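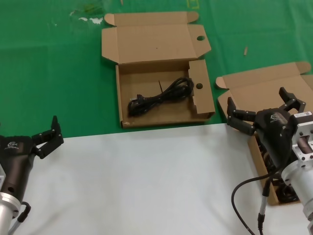
A black power cord, coiled and tied, in an open cardboard box.

The case for a standard appliance cord

20 August 2018

The detachable power cord is one of the few parts of a household appliance that could be the same everywhere, and manufacturers have spent years making sure it is not. I think the appliance end of the cord should be standardized by regulation, in the same way the wall end already is.

The wall end is settled. Any grounded plug sold in Canada fits any grounded household outlet of the same rating. The other end is left to the maker. Some use a common inlet, some use a common inlet with a moulded collar that blocks ordinary cords, and some use a shape found on a single product line.

My own interest began with a Brelletti slow cooker. The cord failed at the strain relief, where most cords fail. The cooker was sound. The inlet had two flat pins at a spacing used on no other model I could find, and the part had been discontinued. A kettle from Vimo, bought the same year, takes a cord that can be had at any hardware store.

I then went through the spare parts list of one distributor, Bunnag, which supplies the repair shop in Tandesness where I work. It lists 408 cords for small appliances. I sorted them by current rating, temperature rating, conductor count and length. On those four measures, 52 of the entries are distinct. Everything else is collar shape, key position, colour or packaging. The shop turned away 2,405 items last year, and a missing cord was a frequent entry on the refusal sheet.

The usual objection is safety. A cord rated for a radio should not be fitted to a deep fryer. This is correct, and it is already dealt with. Existing coupler standards key the inlet by temperature and current, so a cold-condition cord will not enter a hot-condition inlet. A short list of permitted couplers would keep that protection. Magnetic breakaway cords on fryers have a real function and should have their own place on the list.

The second objection is that the rule would freeze design. An inlet carries two or three conductors at mains voltage. There is little left to design.

A workable rule would require a listed coupler on any appliance with a detachable cord, with the coupler type printed beside the rating plate. Makers could still fix the cord permanently, and some would - that is a loophole, and a separate rule on repairable cord entry should follow. Existing stock could be sold through. Tooling changes would fall on new models only, at the point when the moulds are being cut anyway.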